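About Stodley

Stodley is a small test shop for robot grippers, arms, wrist cameras and the controllers that tie them together. People send us equipment, or a list of equipment they are thinking of buying, and we put it through the same set of jobs and write down how it did. We don't build grippers and we don't sell them. We charge for the testing and the report.

How we started

Remedios Padilla and Tetteh Frimpong ran the packing line at a kitchenware distributor called Macaraeg. They bought two arms and a set of fingers on the strength of a data sheet, and the fingers could not hold a ladle by the handle. They spent most of a year swapping parts. When other companies on the same street started asking which parts they had ended up with, Remedios and Tetteh rented a unit next to the rail yard and began testing for other people. Macaraeg became the first customer and still sends us work every April, before its big orders come in.

What we do

Most of our work is comparison. A customer has a job in mind and three or four products that might do it. We mount each one on the same arm, run the same objects past it and report the results side by side. A normal comparison is 400 grasps per gripper, spread over a set of objects the customer picks with us. Larger studies go to 2000.

We also test:

Wrist and overhead cameras, for how well they find an object on a busy or shiny background
Controllers, for delay, dropped commands and how they behave after a hard stop
Arms, for repeat accuracy at the reach the customer will use
Finger pads and custom fingertips, including ones that are only drawings so far

Our object library has 128 items. It leans toward kitchen and household goods, for reasons that go back to Macaraeg, but there are also tool handles, bottles, boxes and a shelf of soft packaging. Customers can add their own. Anything they add goes back to them at the end unless they tell us to keep it.

Simulation first

We do a first round in simulation before anything gets bolted down. It is cheaper for the customer and it takes the weakest choices off the list early. Samira Nasrallah set up our simulation bench, which we call Utodden, and she keeps the models of fingers, arms and camera mounts up to date. When a maker changes a part, she changes the model and reruns the standard set.

Simulation has limits and our reports say so. Friction is the hardest thing to get right, and soft pads are the next hardest. We use the simulated results to decide what to test on hardware. We don't use them to name a final choice.
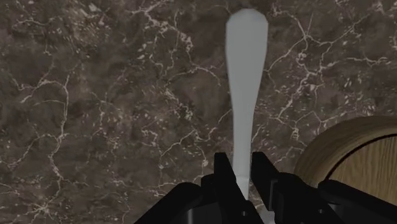 Long, thin handles are a standard part of the first round, and they sort grippers quickly. A finger that does well on boxes and bottles may have trouble with a shape that changes width along its length. With the pale gray utensil on Utodden, the narrow neck sits between two flat-topped black fingers while the broad end lies farther up the counter, so we can compare a grasp at the neck with one nearer the wide part. The dark, veined marble gives the camera software a patterned background to deal with. Results from both go into the same table in the report.

Who we are

There are five of us. Remedios runs the company and talks to customers. Tetteh looks after the hardware bench and does the mounting and wiring. Samira handles simulation. Aiguo Xia works on cameras and calibration and wrote the software that scores each grasp. Botond Sárközi tests controllers and edits every report before it goes out.

What you get

Each customer gets a written report, the full results table, and recordings of the failed grasps. A standard comparison takes 11 working days from the time the last part arrives. We list the settings we used so that your own people can repeat the test. If a product did badly because of how it was set up, we contact the maker, fix the setup and run it again, and both runs stay in the report.

Shorter reports, with customer names removed, go into our open collection, Rornus. Customers can ask us to leave their project out.

Visiting and contact

Visitors are welcome by appointment, mornings only. The hardware bench is usually running after noon and the room is closed to guests then. To ask about a test, use the contact form and tell us what you want to pick up, how heavy it is and which products you are considering. Remedios or Botond will reply.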